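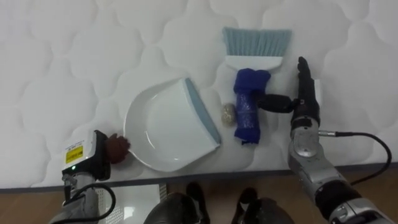
Getting crumbs and grit out of the grooves of a quilted mattress?

Posted by Brândușa Lazăr

Hi all, hoping somebody has been through this. I've got a white mattress with one of those puffy quilted tops, the kind with rounded cloud shapes all over and stitching in between. It looks lovely in the store and then you live with it for a while and every crumb in the house moves into the stitching. I had the sheets off on Thursday and I could not believe what was sitting in those seams. Toast, mostly. Some sand (we're 45 minutes from the beach and apparently we bring it all home). Little gray bits of I don't know what.

My vacuum is an old upright and the hose on it split in February, so vacuuming is kind of off the table until I replace it, and I don't want to spend 200 dollars on a new one just for this. What I do have is an ordinary plastic dustpan and hand brush, the white kind with the light blue bristles and the light blue lip on the pan. I keep it just for upstairs. I tried it and it sort of works, but a lot of the stuff just hops over into the next groove and then I'm chasing it all the way to the other side.

So, is a dustpan and brush a terrible idea on a mattress? Am I going to fuzz up the fabric? And is there a trick to the direction or something? My husband says flip it over and pretend, but it's one-sided, so no luck there.

Also I'd like to put a fresh protector on when I'm done (I ordered a Julero one) and I don't want to seal the crumbs in underneath it.

Thanks in advance!
Brândușa

Marcelino Lorente

Not terrible at all, I do mine that way every time I change the bed and I own a perfectly good vacuum! The vacuum nozzle grabs the quilting and makes that awful noise, and I got tired of it.

A few things that helped me. First, the brush has to be one you never use on floors. I know you said yours stays upstairs, but if it has ever been near the bathroom floor, wash it. Warm water, drop of dish soap, rinse it till it runs clear, and then let it dry all the way, overnight, bristles down. I was impatient once and used mine damp and turned a bit of gray dust into a gray smear. It came out eventually but I said some words.

Second, follow the stitching. You're getting the hopping because you're sweeping across the puffs, so the bristles load up against the side of one and then flick. Hold the brush almost flat, do short little strokes along the seam, and use just the corner of the bristles where the lines meet. Then bring everything from that patch to the pan before you move on. I work in patches the size of a pillow. It's slower to describe than to do, my queen takes less time than a cup of coffee.

Third, and this one is a matter of taste, I keep a dry cotton cloth going at the same time. With a soft mattress you can't get the lip of the pan to sit tight the way it does on tile, there's always a line of fine stuff that slides under. So I press down on the pan with one hand, get the fabric to dip a little, and use the cloth for that last line.
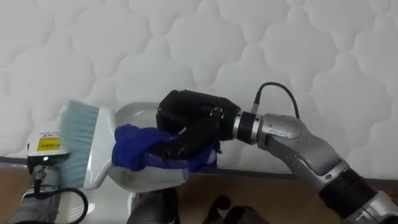
Same quilting as yours by the sound of it, and a white dustpan too. A blue cloth is what I use, but wash a new one a couple of times by itself before it goes anywhere near a white mattress. New dark cloths can leave color behind and you do not want to find that out on the bed.

Oh, and when I'm down to the last of it I stand the mattress up on its side and pat the back with my open hand. Whatever was hiding drops out along the bottom edge and you sweep the floor instead. Get somebody to help if it's a heavy one. Sweep the floor last, obviously. I've done it the other way round more than once.

For the fuzzing question, mine is four years old and I don't see any pilling. Soft bristles are fine. I wouldn't go at it with one of those stiff outdoor brushes.

Everaldo Amaral

just get a vacuum. you can find a used one for 45 bucks. brushing only moves it around

Sérgio Falcão

I'm going to half disagree with Everaldo there. A vacuum is better for dust, sure, but for toast and sand a brush is fine, and sand especially you want to lift off before anything gets dragged over it, or it works like sandpaper on the thread.

My two cents after running a small guest house in Bustevdale, where I have stripped more beds than I care to think about: tape. Wide masking tape wrapped around your hand sticky side out, pressed straight down into the seams after you've brushed. Press and lift, don't drag. It gets the hair and the fine stuff the bristles leave. A lint roller works too but it rides on top of the puffs and misses the grooves, and you go through the sheets like crazy. Don't use packing tape, it's too strong and I pulled a loop of stitching out with it once. Test a corner down by the foot first if you're nervous.

If there's a smell as well as crumbs, shake baking soda over the top through a kitchen strainer, but only if you can vacuum it out afterward. Without a vacuum I'd skip it completely. Brushing baking soda out of quilting is a whole afternoon and you'll still be finding it at Christmas.

On the protector: give the mattress a couple of hours bare with the window open before you put it on, longer if you've dabbed at anything with water. I don't know the Julero ones. Whatever it is, check that the elastic goes all the way around and not only at the corners. The corner ones creep up and then you have crumbs under there again by the weekend.

One more thing about the dustpan. Look along the rubber lip before you start. Old ones get nicks and hard spots and those will catch on a raised thread. If yours feels rough when you run a finger down it, just tip the pan a bit so the lip isn't digging in, and push the crumbs up with a cloth like Marcelino does.

Brândușa Lazăr

Thank you, this is so helpful! Did it this morning going along the stitching and wow, what a difference, hardly anything jumping around. Haven't tried the tape yet, the only roll in the house is packing tape, so I'll pick up some masking tape when I'm at Antunes. And Marcelino, the pressing down on the pan thing is genius. I used an old pillowcase for the cloth.

Toast in bed is now banned. We'll see how long that lasts.

Contact us | Terms of use | © Urunari Home Help, all posts belong to their authors | Back to top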